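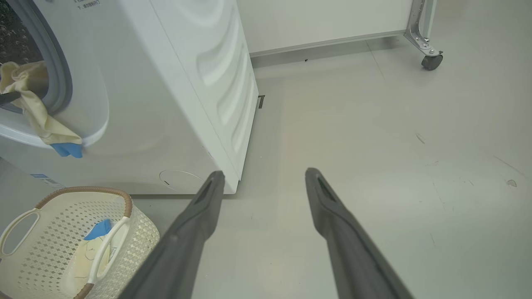 Wetitz Laundry Unloading: Gallery and Notes

Wrist view at the washer, fingers empty, a cream cloth hanging over the lower edge of the door opening. The basket is at lower left.

Posted 28/06/2024 by Hamish Nisbet

Wetitz is our project on getting cloth out of a front-loading washing machine with one arm and a two-finger gripper. This page goes with the results we presented to the lab group, and covers the part of the work where the wrist camera decides what to grab next. The written report has the full tables. What follows is the short version, plus some practical notes for people who want to set up the same task.

The task

The arm starts near the machine with the door open. It has to take cloth from the drum or the door opening, carry it to the basket, let go, and come back. The run ends when the model says there is nothing left to take, or when the operator stops it. We don't ask the robot to open the door or move the basket, and we don't ask it to fold anything.

Cloth that hangs out of the door is handled as its own case. It is easy to reach and easy to see, and early on we assumed it would be the simple part. The trouble is what it does to everything behind it. A hanging piece hides the bottom of the opening, and small items can end up underneath with only a corner showing. If the gripper takes the big piece by the wrong spot, the small one comes along for part of the trip and then drops on the floor.

What the method does

The older version, Lovach, chose one grasp point from a single image and went to it. It picked the point with the highest score and had no idea of order. Given a large cloth over a small one, it would nearly always go for the middle of the large one.

Oker, the version described here, works in two steps. First it marks out the separate pieces of cloth it can find and makes a guess at which lies on top of which. Then it scores grasp points only on pieces that have nothing lying over them. It repeats both steps after each release, and it keeps nothing from the image before. We tried carrying the old layout forward, but cloth moves too much when a neighbor is pulled away, and the stale layout did more harm than good.

The wrist camera is the only camera the model gets. There is an overhead camera in the MacKinnon room for our own records, but its images are not fed in at any point. Having the fingers in view all the time turned out to be useful during training. The model seems to use the gap between the tips as a kind of ruler when it is close to the cloth — at least, when we painted over the fingers in the training images, the last part of the approach got worse.

Results in short

Each condition was run 10 times with the same set of cloths, dropped in by hand by somebody who was not running the robot. With cloth hanging over the door edge, Oker cleared everything into the basket in 7 of those runs. Lovach managed 2. With everything inside the drum the two versions were much closer, and we would not claim a difference there from so few runs.

The failed Oker runs were not all alike. In 2 of them the model treated a small item as part of the larger cloth above it, grabbed the pair, and lost the small one over the floor. The other failure was a planning stop: the arm came in too low, the safety check refused the next move, and the operator ended the run. We counted it as a failure because a person had to step in.

Time per piece is longer with Oker. Most of that is the extra look after each release. We have made no effort to speed it up, and the arm is run slowly anyway when people are in the room.

What counts as a success

We changed this rule once, in January, and all the results on this page use the newer version. A run is a success only if every piece is fully inside the basket at the end. A sleeve or corner over the rim is a miss. Under the earlier rule a piece counted if most of it was in, and we found we were arguing about "most" after every session. The strict rule makes the scores lower but two people scoring the same run now agree.

Pieces already in the basket at the start are allowed, and are not counted. They do matter for the model, since it has to learn that cloth in the basket is finished with. Before we added such starts to the training data, Lovach would sometimes reach back into the basket and take out what it had just put there.

Notes on the setup

Place the basket so that at least part of it is in the wrist view when the arm is at the door. It isn't strictly required, but the release goes better when the model has seen the basket shortly before moving to it.

Light-colored cloth against a white machine is hard. The outline of the cloth is mostly shadow, and the shadow changes when the arm comes between the cloth and the ceiling lights. We collected data with the lights at several levels and kept the exposure on the camera fixed. Leaving exposure on automatic gave us images that looked nicer and trained worse.

The curved rubber around the door opening is the other thing to watch. It gives when pressed, so the force reading from a finger touching rubber looks a lot like the reading from a finger touching thick cloth. We set the approach to come in from the front and stop short, then close. Coming in from the side got us stuck between the rubber and the cloth more than once.

Keep hoses and cords out of the path if you can. Oker was trained on cloth only and has no class for them. It ignores a cord most of the time, but where one crosses a piece of cloth the model may split the cloth along that line and treat it as two pieces. Fixing this is on the list.

What we are working on

The next round uses the same machine with a deeper load, where the pieces are tangled and the idea of a top piece stops making much sense. For those cases we are testing a short tug before the full pull — if the force climbs too fast, the gripper opens and the model looks again. It works on towels. It does not work well yet on anything with straps.

We also want to repeat the hanging-cloth runs with a second person scoring from the overhead recordings only, without knowing which version was running. The scoring sheet is ready and the recordings from this round have been kept.

Questions about the runs or the scoring sheet can go to Hamish Nisbet at the MacKinnon room. Please say which version you are asking about, as the settings for Lovach and Oker are stored separately.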